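Filed under: Work & Machines | Long reads | Retail

The shelf is harder than it looks

Dörte Kuhlmann has a way of pausing before she answers a question about robots, as if checking whether you want the brochure or the other thing. She spent nine years running shop floors before she moved to Korkeo, a small consultancy that is paid by retailers to try out new equipment and say whether it is worth the money. Mostly, she says, it isn't.

"I get called negative a lot," she says, over a coffee she has let go cold. "I like machines. I have a dishwasher I would save from a fire. But I'm asked one question, which is can this thing do the job on an ordinary morning with the doors open, and the answer has been no for as long as I've been asked."

The job, in this case, is tidying. Her clients want something that can walk or roll along a shop after closing, pick up what has been dropped, put back what has been moved, and pull the stock forward so the shelves look full. It is the dullest work in the building. It is also, she thinks, the work most people outside the trade get wrong when they guess what a machine could take over first.

"They look at the till and say, that's skilled, and they look at the lad facing up the shelves and say, that's nothing, a robot could do that. And the till went years ago! You scan your own shopping now. The lad is still there."

Last March she ran a trial of a two-armed machine made by a young company called Sunness. It had wheels, a tall body and a pair of grippers, and it came with two engineers who were, she says, very nice and very tired. The film the company had shown her client beforehand had the machine setting out mugs and folding a towel. The trial asked it to put back small packaged goods on a run of hooks and shelves in a shop that sold a bit of everything.

It was given 600 items over the course of the trial. The engineers' own figure was that it placed 76 per cent of them correctly, and Kuhlmann does not dispute the sum. What she disputes is what counted as correct.

"On the right hook, that was a pass. Now, was it facing forwards? Was it hanging straight? Had it knocked the one behind it on to the floor? That was not in the score. I went along after it and I was picking things up off the floor the whole time. In the end I asked them to stop so I could sweep."

I ask whether that is a bit unfair to a first attempt.

"It's very fair. If you hire a person who gets three out of four right and drops things, you don't say, well, it's early days for Kevin. You have a word with Kevin."

She is more forgiving about some parts of it than others. Driving up and down the aisles was fine. Knowing what was what, she says, was better than she had expected: the machine could tell two kinds of the same thing apart by the packet, even with its label turned partly away. She had gone in thinking that would be the sticking point, and says so freely. The trouble began when it had to touch anything.

Hooks were the worst. A tin on a shelf stays where it is until you move it. Cards on a hook swing, lean on each other and catch at the corners. The hole at the top is small, and the card bends when you push it.

"Watch anyone do it who has done it for a month," she says. "One hand holds back the ones already hanging and the other brings the new one in. They don't look at the hole. They feel for it. They're talking to you about their holiday."

She takes out her phone at this point to show me what she calls the battery problem. Batteries are her test case now. She asks every supplier who comes through the door whether their machine can do batteries, and she has learned to listen for the length of the silence.

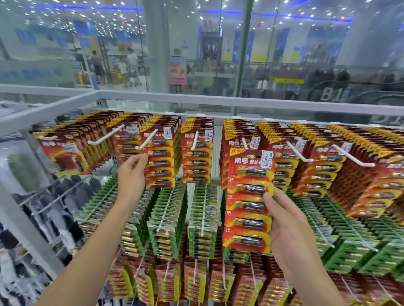
"It's heavy for its size, a card of batteries," she says. "All the weight is in the cells and you're hanging it from a bit of cardboard. So it pulls. And they're packed in tight, because nobody leaves gaps on a rack that sells. Two hands, you want. Two hands that know about each other."

Her colleague Mulugeta Endale, who joined us late and had been quietly eating a roll, disagrees with her on how long this will last. He trained as an engineer and handles the technical side of Korkeo's reports. He thinks the hands are getting better faster than she allows.

"Dörte judges them on the day," he says. "Which is what the client pays for. But I have seen the same group come back a year on and the difference is large. The fingers were like tongs before. Now there is some feeling in them. I would not bet against it."

"You did bet against it," Kuhlmann says. "You owe Aliki lunch."

Aliki Pappas, it emerges, runs the shop where the trial took place, and the bet was over whether the machine would get through one whole bay without help. Endale had said it would not. It did, once, at a speed that he describes as thoughtful. He paid for the lunch.

When I ring Pappas afterwards she is brisk about it. Her staff were not frightened of the thing, she says, and they were not charmed by it either. "They wanted to know who was going to plug it in." She had been told it would save her an hour a night. By her own reckoning it cost her one, between moving the display baskets out of its way and putting them back. She would have it in again if someone else paid.

The point about speed is one Kuhlmann returns to several times. A good member of staff, she says, takes some 30 minutes to put a messy bay right. The machine took most of an evening. Its makers say this does not matter, as the shop is shut and the machine does not need to sleep. She finds this less convincing each time she hears it.

"The shop's shut, yes. So the lights are on for it, the alarm's off for it, and there's a person in the building in case it falls over. Put that in the sum. They never put that in the sum."

And the home? Several firms are now promising a helper for the kitchen and the laundry, among them one called Tulline, which has been taking names for a waiting list. Kuhlmann laughs at the question, then apologises for laughing.

"A shop is the easy one. A shop has a plan! Every item has a place and the place is written down. There's a light over it. My kitchen has a drawer with string in it, and a candle, and the key to a bicycle I sold. What is the right place for that key? I couldn't tell you. So what is the machine going to do?"

Endale, for once, agrees with her. He has a small child and says he would not want anything with that much weight in its arms moving about the flat until he had seen a great deal more of it. He would happily have a machine that emptied the dryer. He would like it to stay by the dryer.

What bothers Kuhlmann most is the films. She has sat through plenty of them, and she has a set of things she looks for: whether the clip is sped up, whether the object starts in the same spot each time, whether there is a cut just before the hand closes. She also asks who is driving. In more than one showing she has attended, the machine was being steered by a person in the next room, a fact given in small letters at the end or not at all.

"I don't mind that. It's clever, it's a real skill. But then say it. Say, this is a man with very long arms. Don't let my client go home thinking he's seen a robot decide something."

She tells clients to ask for a dull hour. An hour, one take, their own stock, no engineers touching it. Of the suppliers she has put this to, two said yes. One of those was Sunness, which she says speaks well of them, and it is why she was willing to write a longer report than the machine had earned. The other has gone out of business.

I ask what would change her mind. She does the pause again.

"Batteries," she says. "One full rack, all the hooks, mixed up by a bored teenager first. Straight, facing out, nothing on the floor, price showing. No one in the next room. I'd stand there and clap."

Would she then tell a client to buy one?

"I'd ask what it cost," she says, and goes to see about another coffee.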